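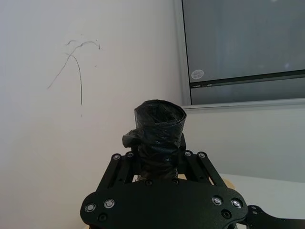 아침에 Kütt 앱을 휴대폰에서 지우고 다시 설치했다. 어제부터 화면이 하얗게 나오고 단어장이 열리지 않았기 때문이다. 설치 파일은 114메가바이트인데 우리 집 인터넷이 느려서 커피를 다 마실 때까지 기다렸다. 기다리면서 검은 비닐로 싼 원통 모양 물건을 한참 보았다. 비닐에 주름이 많고, 옆으로 매듭 같은 것이 작은 손잡이처럼 나와 있다. 이것을 한국어로 '꽁지'라고 해도 되는지 궁금해서, 새로 설치한 앱에 첫 단어로 넣었다. 사전에는 뜻이 여러 개 있었지만 비닐 이야기는 없었다.

그런데 로그인을 하니 단어가 335개만 남아 있었다. 지우기 전에는 464개였다. 백업을 눌렀다고 생각했는데, 설정을 보니 자동 백업은 와이파이에 연결되어 있을 때만 된다고 쓰여 있다. 나는 Hostmont로 가는 기차 안에서 공부를 제일 많이 한다. 그러니까 기차에서 모은 단어들이 없어진 것이다. 조금 슬펐다. '서운하다'도 그 안에 있었을 텐데, 이 단어는 다행히 머리에 남아 있다.

점심 후에 고객 센터에 메일을 썼다. 존댓말이 맞는지 세 번 읽었다. '복구해 주시면 감사하겠습니다'가 너무 딱딱한지 아직 모르겠다. 답장은 저녁 여섯 시쯤 왔는데, 이전 버전의 저장 폴더를 찾아보라고만 했다. 폴더 이름까지 알려 주었지만 내 휴대폰에는 그 폴더가 보이지 않는다.

저녁에는 Skiltgate라는 다른 앱도 받아 보았다. 무료로는 단어를 1000개까지 저장할 수 있고, 파일로 내보내기도 된다. 글자가 작고 광고가 자주 나와서 눈이 피곤하다. 그래도 내보내기 기능이 마음에 들어서 당분간 두 개를 같이 쓰기로 했다. Tromham에 살 때 쓰던 종이 공책도 서랍에서 꺼냈다. 뒤쪽이 아직 많이 비어 있다.

자기 전에 생각나는 단어를 공책에 적었다. 열두 개쯤 적고 졸려서 그만두었다. 내일은 기차를 타기 전에 백업 버튼을 직접 눌러야 한다.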